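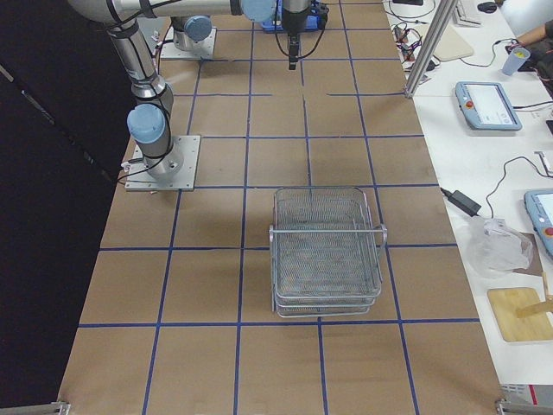 December 30, 2018

Last site check of the year before Grirkmont goes quiet for a bit! I do this every August and every Christmas, and I'm posting it because a few of you asked what I get up to when there's no new page.

**Backups**

- [x] All page files copied to the spare drive. Took ages, the Otell chapter is enormous.
- [x] Script and notes copied too (I forgot these in August, never again)
- [ ] Second copy kept at another address. Still on my desk, oops.

**Archive**

- [x] Clicked "next" through the first 400 pages. 11 had a broken link, all fixed now.
- [x] Cast page – Yuan finally has the right hair colour
- [ ] Page 70 still loads the old sketch version. I've swapped it over twice and it keeps coming back, so if you know why, please tell me!
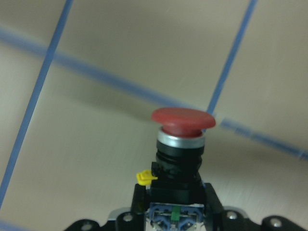 **Logins and comments**

- [x] New password for the site and the shop
- [x] Old guest logins from the Konetex crossover removed
- [x] Spam cleared out. So many handbags.
- [ ] Comment filter is too fussy, it ate a perfectly nice message about the dragon. Will loosen it a bit and see.

**My desk and my hand**

- [x] Plug strip checked, no scorch marks, heater now has its own socket
- [x] Tablet cable taped down where I kept tripping on it
- [ ] Stop and stretch every 30 minutes. Fail! I did it for one evening and then got stuck into a crowd panel.

I'll have another go at the unticked ones before the next chapter starts – fan art is still welcome in the meantime, same address as always.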